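Peer tutoring in first-year mathematics: project report

Amarachi Bassey, supervised by Ayodele Ekwueme
Department of Mathematics, Iyamu College
Feb 11, 2025

The aim of my project was to see if students in the first-year calculus course would use a drop-in tutoring hour, and what kind of help they ask for. The hour was held in the Cevwood building, one time each week, for 11 weeks. The tutors were four students from third year.

I kept a short record of every visit. Most questions were from the weekly assignment, and the chain rule was the most common topic. Limits came second, which surprised me, as the lecturers told me that limits are well understood from high school.

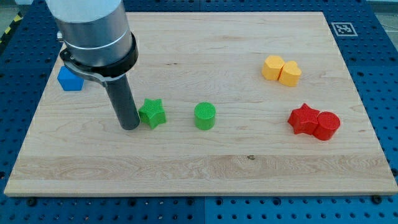

On busy days we had up to 13 visitors, mostly in the week before the midterm test. In quiet weeks the tutors worked on their own assignments. I also interviewed seven students who came more than once. They said that they liked to ask an older student - the lecturer's office felt too formal for a small question.

One weakness of my method is that I did not talk to students who never came. Their reasons may be very different. I would like to do a short survey with them before June, if the department agrees.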